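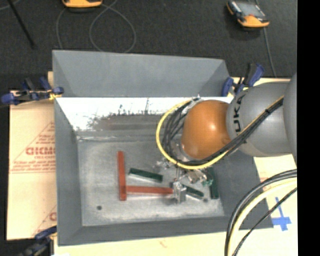
31 July 2025

Rain all morning, so I had my excuse to stay in with the parish walk notes, and then of course by lunch it had cleared and I felt guilty and went out after all. Gunvor Sandberg rang at ten to ask if I still wanted the lift to Pendon and I said no, I'd walk it, the whole way along the Lestside path, and she laughed at me down the phone (kindly, I think).

I did it, too! The pedometer said 3534 steps by the stile, when I had only promised the nurse 3000, and I wasn't even puffed. The brambles have gone mad since May and somebody has let the gate drop on its hinge again, so you have to lift it and shove with your hip. Blackberries already, small hard ones mostly, but I ate four and they were lovely.

Hiba Hakim was in her garden when I came through Pendon and would not hear of me going straight past, so we had tea and the end of a lemon cake, and she told me all about her sister's move to Divby — the boxes, the cat, the neighbour with the drum kit. I stayed far too long. She sent me off with runner beans and a jar of something green that she says goes with cheese.

Caught the bus home, feet up by six. Beans for supper with butter and too much pepper. Must ring Gunvor back about Sunday, and find the other walking sock, which I have now looked for in the same drawer 3 times.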